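Sorting Out the Junk Bin: Tips for Small Stuff That Piles Up

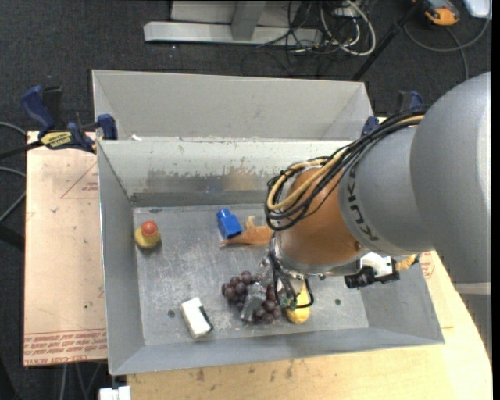 A gray metal bin with a small assortment of things in it.

Every house I've ever lived in has had one. In my mother's kitchen it was the drawer under the phone, at our first apartment it was a shoebox, and these days it's a metal bin out in the garage that I can barely lift when it's full. Rubber bands, half a roll of electrical tape, the key to something, three kinds of picture hooks. I wrote a little about mine back in June and got so much mail (thank you!) that I'm putting the best of it together on one page, along with what I've picked up myself.

Start by dumping it out

Don't try to sort inside the bin. I did that for years and all I ever did was stir. Spread an old bedsheet on the floor, tip the whole thing out in the middle, and sit down next to it with a cup of coffee. The sheet matters more than you'd think, especially if you've got screws in there. When you're finished you pick up the corners and shake whatever's left into the trash or back in the bin, depending on how you're feeling by then.

Wipe out the bin while it's empty. A metal one that lives in the garage will get a bit of rust in the corners, and a wad of fine steel wool with a drop of cooking oil takes it right off. Dry it well and lay a piece of rubber shelf liner in the bottom so things don't slide and clatter every time you move it.

The piles

I make four: fix it, use it, somebody else's, and what on earth. The last pile is always the biggest. Give yourself one jar for the mystery parts, screw the lid on, and write the date on masking tape across the top. If you haven't opened it in a year, out it goes. I was very strict about this until I threw away the little plastic foot from the dishwasher rack, so now I give it two years.

The "somebody else's" pile goes straight into a bag by the front door. My neighbor Xóchitl Espinoza got back a tape measure, a nutcracker and her good scissors that way, all in one afternoon, and she brought over a plate of lemon bars, so I'd call that a fair trade.

Containers that work

Baby food jars are the classic, and you can screw the lids to the underside of a shelf so the jars hang there and you can see what's in them. Use two screws per lid or it'll spin on you. Other things I like:

Egg cartons for picture hooks, cup hooks and fuses. The cardboard kind, since you can write on it.
Old pill bottles for tacks and sewing machine needles. Soak the label off in hot water and a spoonful of baking soda.
Muffin tins for a job in progress. When I take something apart, the screws go in the cups in the order they came out, starting top left.
Coffee cans for paint stirrers, dowels and long things generally.
Zipper bags for the spare hardware that comes with furniture. Tape the bag to the back or the underside of the piece. You will not find it otherwise.

Debashish Siriwardena wrote from Irkbridge to say he uses a hanging shoe organizer on the back of the basement door, the clear plastic sort, and puts extension cords in the bottom row so the weight keeps it from swinging. I tried it and it's wonderful! Mine cost two dollars at a yard sale and one pocket was torn, but that one holds the flashlight fine.

Cords and string

Wind string around a clothespin and clip the end in its jaws. For thin cords, a toilet paper tube does nicely, and you can write on the tube what the cord belongs to. For heavy extension cords don't wind them around your elbow, which twists the wire inside. Lay them in big loops on the floor and tie in two places with strips cut from an old bike tube.

Batteries

Keep them out of the bin altogether. A loose nine-volt rolling up against steel wool or a handful of nails can start a fire, and I'm not kidding about that one. Put a bit of tape over the ends and keep them in a box indoors.

Nails and screws, all mixed up

If you've got a can of mixed sizes, and who doesn't, you have two choices. You can sort them in front of the television, or you can do what Vlasta Kopecký does, which is pour them onto a dustpan whenever she needs one, pick out what she wants, and tip the rest back down the handle end into the can. No sorting, ever. I've gone over to her way completely.

A magnet in a plastic sandwich bag will pick up spilled tacks. Turn the bag inside out over them, pull the magnet away, and they're already bagged.

Labels

Masking tape and a laundry marker. I've had a label maker and I used it for a week. If the jar's going to be handled with greasy hands, put a strip of clear packing tape over the writing.

Keeping it up

I go through the bin twice a year, when the clocks change, same as the smoke alarm. It takes me an hour if I don't stop to fix anything, and I always stop to fix something. Michalis Vasilakis asked whether it's better to just have a smaller bin. Probably! I had a smaller one. Then I had two.

Next month I'll do the cabinet under the sink, so send me whatever you've got on drips, sponges and where to put the bucket.

Last updated September 25, 2006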